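Oiling a long pine windowsill counter, which finish?

fambridge_gil
Posted Apr 24, 2023
Right, I've got a long wooden counter under the front window of our place and I've been putting off refinishing it for ages. It gets sun most of the afternoon and mugs put on it all day long. The old varnish has gone sticky in patches so it's coming off whatever happens. My brother in law swears by hard wax oil, my dad says varnish it again and stop fussing. Who's right? I've got a weekend free in May and I'd like to buy the stuff before then.

clementina_g
Oil! I did ours three years ago and I'd never go back. You get a cup ring, you rub it with a bit of fine paper, dab more oil on, finished. With varnish you end up doing the whole length again or living with a patch that shines differently. Two thin coats, wipe off everything that doesn't sink in, and I mean everything, or it stays tacky for days (ask me how I know).

The colour does warm up quite a bit on pine, so try it on the underside first if you like it pale.

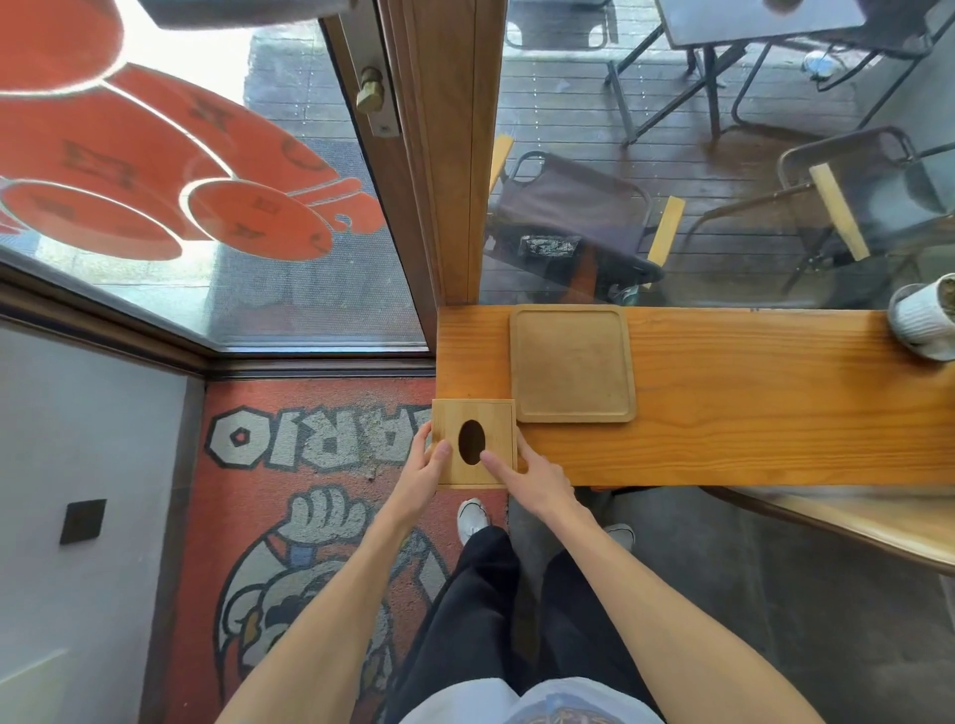

Oh, and take every last thing off it while it cures. I put a plant back after one night and had a lovely round mark to look at all summer. The tin said a week and I should have listened to the tin.

eino_h
Going to disagree with Clementina, sorry. Oil by a sunny window is a job you'll be doing every year. I had it on a sill at my old flat and it went dry and thirsty by the second spring. A decent satin varnish with UV blocker, three coats, has lasted me six years so far with two kids leaning on it. Yes, repairs are a pain, but I haven't had to do any.

fambridge_gil
See, this is exactly the argument we have at dinner. What grit did you both go to?

clementina_g
144 is what my sander packs said, which I'd never seen before or since, then 200 by hand along the grain. Don't go finer under oil, it won't soak in.

eino_h
You want 240 at least before varnish, and a light rub between coats. And vacuum the room the night before, not the same day, or the dust is still floating about and lands in it.

aurorac
Nobody's mentioned getting the old stuff off. If it's gone sticky it'll clog your discs in minutes. Scraper first, then sand. I wasted a whole pack learning that on a bookcase.

Also I've got half a tin of the Zurel clear matt left if you're anywhere near me, you can have it for a test patch. It's less yellow than most.

clementina_g
Six years Eino?? Which varnish is it then? Asking for my kitchen shelves, the sill is staying oiled :)

eino_h
Carretero satin, the water based one. Stir it, don't shake it.

fambridge_gil
Aurora yes please, will message you. Dad has now said he'll do the scraping if I go for varnish, so that might settle it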